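Pevport Home and Household Forum
Storage and Laundry > Wardrobes

Topic: Swapping all my hangers for thin ones, worth it?

marlpit_lane
Started 24th September

We've moved into a flat with one built-in wardrobe between two of us and the rail is full. At the moment it's a mix of chunky wooden hangers, wire ones from the dry cleaner and a few padded things I was given. I'm thinking of getting rid of the lot and buying thin ones. Has anybody done this, and did you get any more room out of it? I don't want to spend the money and find the rail is just as tight. The wardrobe is an old Adomaitis one with a fixed rail, so I can't add a second one underneath without drilling.

tidewrack
Yes, did it in January. I got 16 more shirts on the same rail. Coats went back on wooden hangers within a month as the thin ones bowed in the middle.

We also have one colour each now, which has stopped the arguments over whose side is whose.
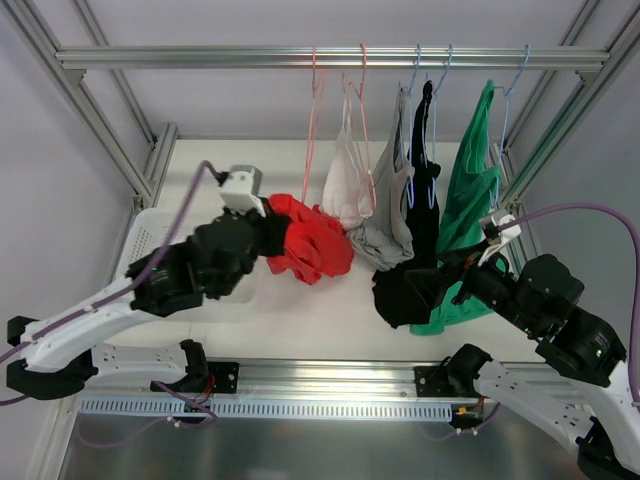

Coral red and light blue, all on the one rail.

oddsocks55
Colour coding sounds good but it only lasts until somebody does the ironing in a hurry. We tried it with the children and gave up.

On the main question, I'd say no. Thin hangers put a crease in the shoulder of anything knitted, and I've lost two decent jumpers to it. You'd do better to go through what's on the rail and take out what you don't wear.

tidewrack
Jumpers shouldn't be on a hanger of any sort. Fold them.

oddsocks55
Fold them where? The poster has one wardrobe.

lower_bracken
Top shelf, or a box under the bed. I'm with tidewrack on jumpers, they stretch whatever you hang them on.

I bought the Clarnuro slim ones, a pack of 55. They're all right. The notches are shallow so strappy tops slide off, but for shirts and trousers I've no complaints. Pristora do a similar one with deeper notches that costs a bit more. Check the hook before you buy, as some are too small to go over a thick rail.

marlpit_lane
Thanks all. I hadn't thought about the hook. The rail is an oval one, quite deep. I'll take a hanger out and measure it tonight.

Is there any sense in changing half of them first to see?

greywater
I fit wardrobes for a living, so for what it's worth, this is how I'd go at it:

1. Take everything off and look at the brackets at each end of the rail. More clothes means more weight, and on older wardrobes the screws have often worked loose in the chipboard. Tighten them or move to a longer screw.

2. Put the hangers back along the rail with nothing on them and see how they sit. If the hooks lean or catch, you have the wrong size. Keep some slack on one side so you can slide things along. A rail packed end to end is no use to anyone, and you'll pull three things off to get at one.

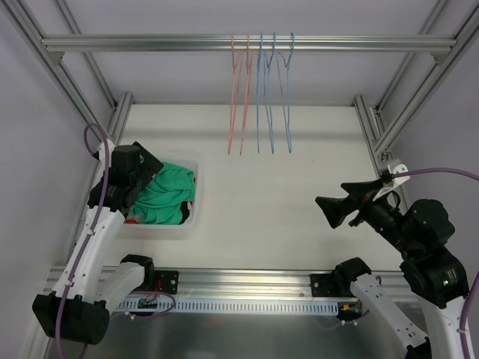

3. Hang shirts first, then trousers, and heavy coats last and nearest the bracket. The middle of the rail is where it sags.

4. Whatever is left over goes in a box. If you haven't opened the box by spring, you know what to do with it.

And yes, change half first. They're sold in small packs too.

oddsocks55
Point 4 is what I said in the first place.

greywater
It is. I still think the thin hangers help, though.

lower_bracken
Agree about the brackets. Mine came down at two in the morning with all my work clothes on it.

marlpit_lane
Measured. The rail is too deep for the Clarnuro hook going by the size on the packet, so I've ordered one small pack of the Pristora. One of the brackets was loose as well - two of the screws came out with my fingers. Going to fix that before anything goes back on.

tidewrack
Use a rawlplug if the wall behind is masonry. If it's only chipboard, a bit of matchstick and wood glue in the hole will do.

Topic views: 2,703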